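# The Trallska Table Cloth

We have been selling table covers for long enough to know that most people don't get excited about them, and that's all right, because we get excited enough for everybody. The Trallska is the one we reach for at home. It's a heavy, soft, close-woven cloth that goes over a work table, a craft table, a card table or the old dining table you've stopped being careful with, and it stays where you put it. If you've ever chased a bead across a bare tabletop (and then across the floor, and then under the radiator), you'll understand the appeal right away.

The cloth began as a backing material for display drawers. Kiyoshi Sakamoto, who cuts and hems most of what we ship, brought a remnant home to put under his jigsaw puzzles and then never brought it back. By February we had all helped ourselves to a piece, and it seemed silly not to sell it.

## What it's like to use

The first thing you'll notice is the quiet. Put down a mug, a pair of scissors or a tin of buttons and you get a small, soft thud in place of a clatter. People who share a house with a night-shift worker or a napping toddler write to us about this more than anything else.

The second thing is that it grips. The underside has a light rubbery finish that holds on to wood, glass and painted tops, and it peels away without leaving marks. We do ask that you let fresh varnish cure for 19 days before you lay anything over it, ours included. We learned that one on a very nice walnut table that belonged to somebody's aunt, and we are still sorry.
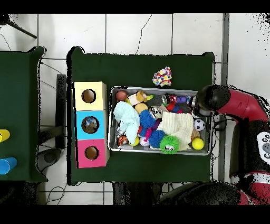

*Dark green, laid out with cube boxes and a tray of toys.*

Dark green is the color we sell the most of, and I think it's because small things show up so well against it. Pale thread, white buttons, puzzle pieces with the sky on them, all of it stands out. We also make the cloth in Slate and in Oat. Oat is lovely, but please be kind to yourself and don't choose it if you paint or drink red wine.

## Sizes

- **Small**, for card tables and desks: 90 cm wide, 90 cm long
- **Long**, for dining and work tables: 90 cm wide, 233 cm long
- **Cut to order**: send us your measurements and we'll write back with a price

Measure the top of the table only, then add whatever drop you'd like over the sides. Most folks like a short drop or none at all, especially if there are chairs with arms that need to slide underneath. Round tables are no trouble, but do tell us it's round! We have cut more squares for round tables than I care to admit.

## Looking after it

Shake it outdoors, or go over it with the brush end of the vacuum. For spills, blot with a damp cloth and a drop of dish soap and let it dry flat. It can go in a cool wash by itself now and then, but keep it well away from the dryer, which ruins the grip on the underside. Pet hair comes off best with a slightly damp rubber glove.

Store it rolled if you have the room. If you have to fold it, the creases will relax overnight once it's back on the table.

## Goes well with

The **Lukero** edge clips, for porches and other breezy spots, and the **Bromov** storage tube, which fits a rolled Long with a little space to spare. The **Sakai** under-pad is worth a look if your table has a seam or a leaf that you can feel through the cloth.

Green Long is back in stock as of Oct 27, 2019. Slate in the small size is still on its way, so drop us a note if you'd like us to hold one for you.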